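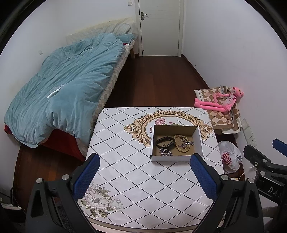
La maison Silwood, grossiste en fleurs coupées, ouvre dès le mois d'avril la vente de ses œillets directement aux particuliers. La nouvelle collection porte le nom de Trullaritz et elle réunit 21 variétés, toutes cultivées sous serre froide dans notre exploitation de Vedby. L'œillet rose reste pour beaucoup de familles une fleur de souvenir, celle que l'on voit imprimée sur une nappe, avec son bouton au bout d'une tige fine, au milieu d'un cadre doré. Nous désirons qu'il retrouve sa place aussi dans le vase.

Depuis plusieurs années, l'œillet souffre d'une réputation de fleur démodée. Les fleuristes le commandent surtout pour compléter un bouquet, rarement pour lui-même. Pourtant, il possède une qualité que peu de fleurs de printemps peuvent offrir : il dure. Dans les essais menés par notre responsable de culture, Shahla Ranjbar, les tiges de la variété Barbu ont tenu 10 jours dans un vase, avec un changement d'eau tous les trois jours.

« Quand j'étais enfant, ma grand-mère cultivait les œillets contre le mur de la cuisine, et leur parfum de clou de girofle entrait par la fenêtre, raconte Omid Bahrami, directeur de Silwood. Beaucoup de variétés modernes ont perdu ce parfum. Nous avons choisi les nôtres d'abord avec le nez, ensuite avec les yeux. » 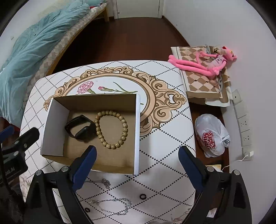 Les bouquets seront proposés en trois tailles, en une seule couleur ou en mélange. Les tiges sont coupées le matin, quand les boutons commencent juste à s'ouvrir, puis elles restent quelques heures dans l'eau fraîche avant le départ. À la réception, nous conseillons de recouper chaque tige en biais, entre deux nœuds, et d'enlever les feuilles du bas. Il faut aussi éloigner le vase de la corbeille de fruits – les œillets supportent très mal la proximité des pommes mûres.

Les commandes sont ouvertes à partir du 16 avril. Les fleuristes partenaires, au nombre de 85, recevront la collection aux mêmes dates et pourront demander un assortiment d'essai auprès de Marlene Nolte, chargée des relations avec les professionnels.

Contact presse : Ehsan Zarei, Silwood, service communication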